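Showing a robot how to use a zip, by hand or by remote?

Posted in Robots at Home and Work, 2 July 2025

Divina Javier
Hello all! I help out at a table tennis club in Malville and a few of us have got hooked on teaching a little two-armed robot to put the kit away. It's going fine with balls. Bat cases are driving me up the wall. I've been steering the arms from the remote controls and I've recorded 86 goes at opening and closing a case, and what it has learned from them is mostly how to shove the case across the table. Do I keep going on the remote, or is it better to take hold of the arms and move them myself? Or just film my own hands doing it?

Fiona Moffat
Ooh, I've been through this with pencil cases! Take hold of the arms, at least for the zip. On the remote I couldn't feel when the puller was snagging, so I kept yanking, and of course the robot copied the yanking. Once I was guiding the wrists directly I slowed down without even trying.

The other thing is to do it yourself a few times first, no robot, and notice what your spare hand gets up to. Mine presses flat on the case the whole time and I'd never once thought about it.
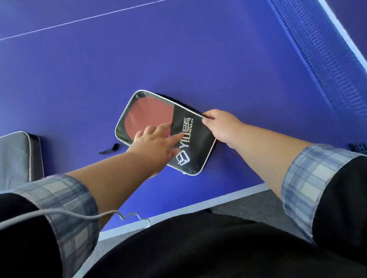 So when you go back to the arms, get that holding hand down and settled before the other one goes anywhere near the zip. I'd bin the recordings where the case slides, too. I kept mine in for ages (stubborn) and 100 clean ones did far better than 400 scruffy ones. Oh, and start with the case at a different angle each time, or it'll only ever manage the one.

Precious Galang
Remote is fine if you turn the speed down. Ours was set miles too fast.

Charito Dagdag
I half agree with Fiona. Guiding by hand is lovely for the feel of it, but if your robot learns from its cameras, your own arms end up in the recording and it gets muddled when they're gone. We guided ours by hand, saved the movement, then played it back with us standing well clear and recorded that. It takes 2 runs for every go, which is a pain, but it did sort out the zips. What sort of grippers have you got, Divina? Smooth tips are hopeless on a small puller, so try a bit of rubber on them.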